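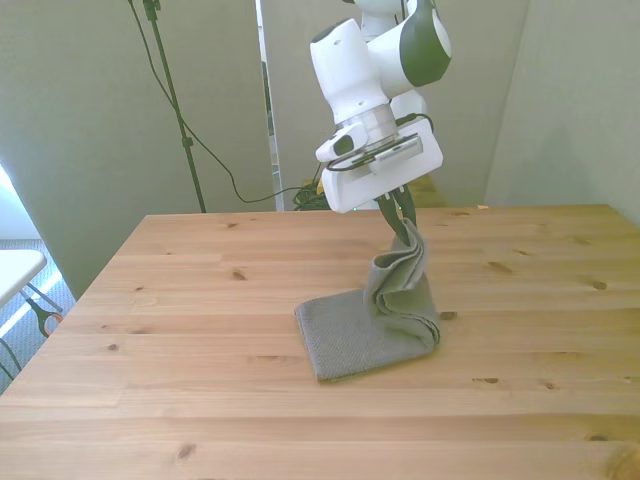
¿Qué es Nulesetti y para quién está pensado?

Nulesetti es el programa con el que planificamos y ejecutamos movimientos de brazos robóticos cuando el objeto que se manipula es blando: toallas, paños, fundas, ropa pequeña. Lo mantenemos en Loltau y lo usan sobre todo laboratorios universitarios y talleres de integración que ya tienen un brazo funcionando y quieren ahorrarse los meses de escribir desde cero la parte de percepción y la de planificación. Si es vuestro caso, bienvenidos, y perdonad de antemano que algunas respuestas sean largas; las hemos ido ampliando con lo que nos preguntáis por correo.

¿Necesito saber programar?

Un poquito, sí. Las tareas se escriben en un archivo de texto bastante legible (agarrar, levantar, doblar, soltar, esperar) y para cambiar el orden de los pasos no hace falta tocar código. Ahora bien, si queréis añadir una habilidad nueva o conectar una cámara que no esté en la lista, tendréis que escribir algo de Python. Roxana Paucar preparó una guía preciosa para empezar, con 13 ejercicios cortitos, y recomendamos hacerlos en orden aunque los primeros os parezcan demasiado fáciles.

¿Por qué el planificador elige a veces un punto de agarre tan raro?

¡Es la pregunta estrella! El módulo de percepción, que se llama Quartey, reparte candidatos por toda la superficie visible de la tela y les da una puntuación según la curvatura local, la distancia al borde y si la pinza puede llegar sin chocar con la mesa. Cuando la tela está arrugada, un pliegue en mitad del paño puede puntuar mejor que una esquina, sencillamente porque sobresale y es fácil de pellizcar. Para nosotros resulta extraño, pero como primer movimiento suele ser razonable: se levanta, se deja colgar y se vuelve a mirar. Si preferís que busque siempre esquinas, subid el parámetro peso_borde en la configuración de la tarea y volved a lanzar la planificación. Tened paciencia las primeras veces, que cuesta cogerle el punto.

¿Cómo sabe el programa dónde termina la tela y dónde empieza la mesa?

Combina color y profundidad. En telas gruesas la profundidad casi basta; en las finas manda el color, y ahí una mesa del mismo tono que el paño os va a dar disgustos. Las vetas y los nudos de la madera también confundían a las primeras versiones, que los tomaban por bordes. Desde la 11 hay un paso llamado «aprender fondo»: se retira la tela, se pulsa el botón y el programa guarda el aspecto de la superficie. Repetidlo si cambia la luz de la sala de forma apreciable. Cuando abráis una persiana, por ejemplo, merece la pena.

¿Puedo usar una sola cámara?

Podéis, y hay gente que trabaja así muy contenta. El inconveniente es que el propio brazo tapa la tela justo en el momento más interesante. Con dos puntos de vista, Quartey fusiona las nubes de puntos y rellena casi todo lo que queda oculto. Colocad la segunda cámara a un lado, mirando hacia la mesa, y calibrad de nuevo cada vez que alguien mueva el soporte, aunque jure que solo lo ha rozado.

El brazo se detiene justo encima de la tela y no baja. ¿Está averiado?

Lo más probable es que no. Antes de cada descenso el controlador comprueba la altura estimada del montón, y si la lectura de profundidad discrepa demasiado del modelo, prefiere quedarse quieto y avisar. En el registro aparecerá el código 285. Mirad primero que la calibración sea reciente y después que la altura de la mesa en el archivo de la celda coincida con la real. Si las dos cosas están bien, aumentad un poco tolerancia_z, poco a poco y con la velocidad reducida.

Otra causa frecuente es el cable de la pinza. El planificador lo trata como un volumen flexible alrededor de la muñeca, y si le habéis dado un radio muy generoso creerá que va a arrastrarlo por la mesa y rechazará la trayectoria. Medid cuánto cuelga de verdad en la postura más baja y poned ese valor.

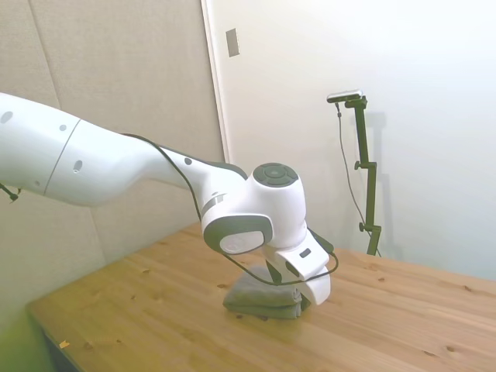 ¿Qué diferencia hay entre Nulesetti y Nirnley?

Nirnley es el simulador, y se instala aparte. Sirve para probar una tarea sin mover el robot, y acepta los mismos archivos sin cambios. La física de la tela es aproximada: los pliegues grandes salen bastante parecidos, las arrugas pequeñas no tanto. Os sugerimos usarlo para detectar colisiones y errores de secuencia, y dejar el ajuste fino de la pinza para la mesa. Trae más de 189 telas ya definidas, y Fuseini Kyei explica en la documentación cómo medir una propia con una regla y una balanza de cocina.

¿Se pueden guardar las ejecuciones para revisarlas después?

Claro. Activad grabar_sesion y se guardarán las imágenes, las posiciones de las articulaciones y las decisiones del planificador en una misma línea de tiempo. Ocupan bastante, así que conviene apuntar la carpeta a un disco con espacio. Al abrir una sesión en el visor podéis avanzar paso a paso y ver los candidatos de agarre descartados, con su puntuación al lado.

¿Dónde escribo si mi duda no está aquí?

En el formulario de contacto de Loltau, y por favor adjuntad el registro y el archivo de la celda. Contestamos en español y en inglés. La próxima versión está prevista para mayo, y las peticiones de nuevas habilidades de plegado las estamos recogiendo ya en ese mismo formulario.

Última actualización: 2 de marzo de 2019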